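Plokach: path-following from a robot's own front view

Data card and README, last touched 17 July 2026

G'day, and thanks for having a look! Plokach is a little dataset and a baseline method for getting a mobile robot to stick to a paved path using only what its own front camera sees. I put it together because I was sick of training on lovely crisp footage and then watching everything fall in a heap the minute the robot went out in proper sun. So the footage in here is full of glare, blur and shade, and I haven't cleaned any of it up.

What you get

207 short clips, each with a text file of steering labels and a rough mask of the surface the robot is meant to stay on. There are 2 label classes in the masks, path and everything else. I did try splitting out kerbs as a class of their own, but my labelling was so wobbly (a kerb in full sun and a kerb in shade may as well be different objects) that I binned it. If you want kerbs, you'll have to draw your own, sorry!

The splits are 3 folders called train, val and odd. Odd is the fun one. It's where I put clips with the nastiest light, and you should report it separately, otherwise the easy stuff swamps it and your numbers look far better than they ought to.

How the method works

The baseline is called Drindico and it's pretty simple. A small network guesses the direction of the path, then a second little head guesses how much to trust that guess. When trust is low the controller leans on its last few good headings and slows down. No map and no GPS, just that. I was chuffed with how far you can get on a straight bit of paving, where the joins and edges all run towards the same spot and give the network heaps to hang on to.

Brick paving and roadway, as the robot gets them:

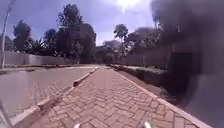
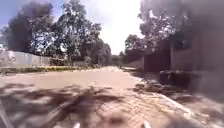

Tarawneh wrote in after trying the baseline and reckons the trust head is doing less than I claim. Swapping it for a plain running average of the headings gave nearly the same steering on val, and the gap only opened up on odd. Tarawneh also asked whether the network is following the path surface at all, or just learning to aim for wherever the two sides of the view meet.

Fair cop on the first bit. I reran it and got the same thing, so I've toned down the wording in the method notes and added the running average as an option (set smoother to mean in the config file). The second question I can't settle yet. My hunch is it's a mix of both. I've started an ablation where the paving gets greyed out in the masks' path region and the rest is left alone, and I'll pop the results in here when they're done, good or bad.

Things that will trip you up

Bits of the robot's body poke into the view along the bottom. Don't crop them out if you're using my weights, as the network was trained with them there. If you're training from scratch, do what you like.

Flipping clips left to right is fine for the masks, but remember to flip the sign on the steering labels too. I forgot for most of March and spent ages blaming the optimiser.

Curves are thin on the ground. Most of what I recorded runs straight, so please don't take a good score here as proof your robot will handle a winding footpath.

The loader for the Itico format is half finished. It reads clips but ignores the masks. Patches very welcome!

Licence and getting in touch

Use it for research, tell people where you got it, and open an issue if something's broken. I check them most evenings after tea.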